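The Case for Reporting the Failures of Flexible Parts

Opinion
By Philomena Keogh

Research groups that train robots to handle objects have adopted a common way of reporting results. A policy is trained on demonstrations, it is run a fixed number of times, and the share of successful runs is printed in a table. Readers compare the tables. Funding bodies compare them as well, and so do manufacturers who are deciding whether a method is ready for their floors.

This essay argues that the success rate, taken alone, is a poor measure for one important class of work: the handling of cables, hoses, harnesses and other parts that do not hold their shape. It proposes that groups working in this area publish a graded record of each trial, including the trials that failed, and that reviewers begin to ask for such a record.

The success rate was inherited from the study of rigid objects, and for rigid objects it served well. A block is in the bin or it is outside it. A peg is seated or it is not. The position of a block can be written down in a few numbers, and two laboratories that use the same block, the same table and the same starting positions can fairly claim to be running the same test. When one of them succeeds more often than the other, the difference means something.

Our laboratory at Laltomstead worked in this manner for several years. When the Mulligan project began, its stated aim was to have a single arm pick up a small wire harness, turn it to a required direction and present a chosen connector to a fixture. We collected more than 2,000 demonstrations by teleoperation. We then evaluated the trained policy over 21 trials, as we had done with our earlier work on rigid parts, and recorded 16 successes. That figure was correct. It was also the least useful thing we learned that month.
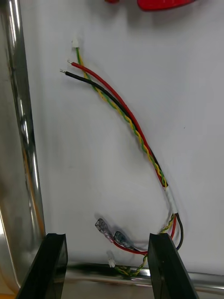 A wire harness does not have a position in the sense that a block does. It has a shape, and the shape is different every time the part is put down. Two people may lay the same harness in the same place and produce two separate problems for the machine. Consider what a policy must sort out with a red wire, a black wire and a green and yellow twisted pair that run close together for part of their length, pass through a short white sleeve, and then go their own ways. The black wire may swing out in a loop while the red one turns back toward the middle, carrying two spade connectors in clear boots that lie side by side. A small white connector at the end of the twisted pair may rest just below them. A gripper that closes a little too high takes hold of a spade connector, and one that closes a little too wide may gather up everything at once.

Each of these outcomes was entered in our first table as a failure, and each was given the same weight as a run in which the arm missed the harness entirely. The table could not show that the policy usually reached the correct region of the part. It could not show that errors were concentrated among connectors lying close to one another. A reader would have been unable to tell whether the method needed better vision, better demonstrations or a different set of fingers.

The successes were no more informative. Some were clean. In others, the arm took hold of the wire well behind the connector, and the connector happened to swing into the fixture. Our rule said that the run ended when the connector entered the fixture, and so the run was counted. An experienced assembler would not have accepted several of these runs as sound work, and a manufacturer who relied on our number would have had cause to complain.

We therefore revised the evaluation. Every trial now receives one of four grades: no contact, contact with the wrong element, contact with the correct element at an unsuitable point, and correct grasp. The outcome at the fixture is recorded separately. A still image from the wrist camera is saved at the start of each trial, before the arm descends, so that a reader may see what the policy was given to work with. Three people grade the recordings, and their disagreements are published with the grades.

The change altered our view of our own work. A version of the policy that we had been ready to set aside, on the grounds that it scored below its predecessor, proved to make far fewer contacts with the wrong element. Its weakness lay in the last part of the motion. That weakness was addressed with a modest set of new demonstrations, and the work went forward from the version we had nearly discarded.

Several objections have been put to us, and they deserve a fair answer.

The first is cost. Grading takes staff time, and smaller groups have little of it. This is a real burden. It should be weighed, however, against the cost of collecting demonstrations, which is many times greater. A group that can afford to gather a large training set can afford to look closely at a short series of trials.

The second is that grades depend on judgment, where a success rate does not. We would answer that judgment is present in both cases. The decision to end a run when a connector enters a fixture was a judgment, made once and then hidden inside a percentage. Publishing the grades, the graders' disagreements and the starting images brings such choices into the open.

The third objection came from colleagues at Zetside, who maintain the Vatodix benchmark and have thought about these matters with care. They point out that graded records are hard to compare across laboratories, and that a field without comparable numbers will have difficulty showing progress. Their preferred remedy is to standardize the starting shapes by laying each harness against a printed template. We have tried this and consider it useful for finding faults in software. As a test of skill it concerns us. Parts arriving from a supplier's carton have not been arranged on a template, and a policy tuned to a small family of tidy curves may learn little about the rest — a weakness the resulting score would conceal.

We do not ask that the success rate be abandoned. It should appear in the paper, with the number of trials beside it. What we ask of editors and reviewers is that they treat it as incomplete when the object is flexible, and that they request the starting images and a record of how each unsuccessful trial went wrong. Our own four grades are offered as a beginning, and other groups may well find that hoses or flat cables call for different ones. The grading sheets used in the Mulligan project are available from the laboratory on request, together with the instructions given to the graders.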